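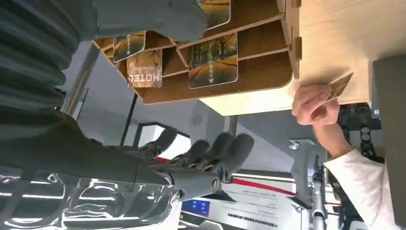
2/6 Règle pour le partage du plan de travail : quand une main humaine tient une carte près du présentoir, les doigts du robot ne se ferment pas. Ils attendent.

3/6 Chez Porico, nous demandons 30 cm entre les deux mains. Oddur Briem voulait 20, je trouve cela trop peu.

4/6 Les manches longues sont permises – mais serrées au poignet.

5/6 Une carte tombée, on la laisse jusqu'à l'arrêt complet.

6/6 La version corrigée de nos règles sort en novembre. Vos remarques sont bienvenues.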